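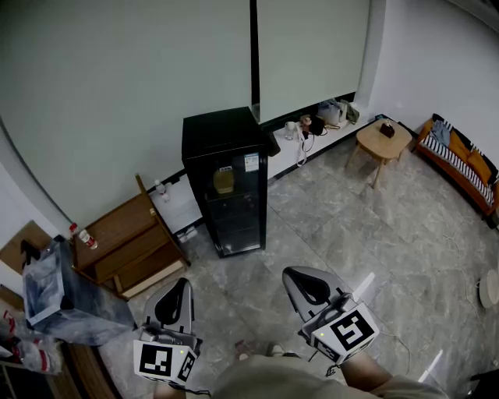 Minutes of the Clindville Parents' Hearing Circle, October 17, 2026

Fitzgerald Alcantara welcomed everyone a few minutes after the hour and thanked the Hinds family for the banana bread, which went around the table twice. The last minutes were accepted with one fix: the ear tube talk was given by the nurse from Skornham Clinic, and we had her down as the audiologist. Our apologies to both of them.

**Glue ear talk**

Most of the evening went to fluid behind the eardrum, or glue ear, which so many of our little ones have had after a cold. Fitzgerald went over the basics for the newer parents. The fluid keeps the eardrum from moving the way it should, so sounds come through muffled, and a child may turn up the TV or seem to be ignoring you. Often it clears on its own within three months or so, and doctors will usually want to wait and check again before talking about tubes.

A good long chat followed, longer than planned, but a lovely one. One mother told us her son was moved to the front row at school and came home a different boy. Another asked if antihistamines help. Fitzgerald said they generally aren't recommended for glue ear and that she should bring it up with her pediatrician before buying anything. Several parents asked for a simple sheet to give to teachers (face the child, get their attention first, keep background noise down). Fitzgerald will write a draft.

**Screening morning**

Skornham Clinic has offered us a free hearing check morning in November, with room for 8 families. We agreed to give first choice to children still waiting on a referral. Names to Fitzgerald, please, by the end of the month.

**Money**

We have $605 in the account. The Jendine Street bake sale brought in $438 of that, and warm thanks go to all who baked. Printing 1,000 leaflets was discussed and put off until we have seen the teacher sheet.

**Other business**

The lending shelf is short two picture books on ear tubes. Please look under your beds and car seats!

Next meeting is in November, same room, date to follow by email. The Alcantaras will bring the coffee.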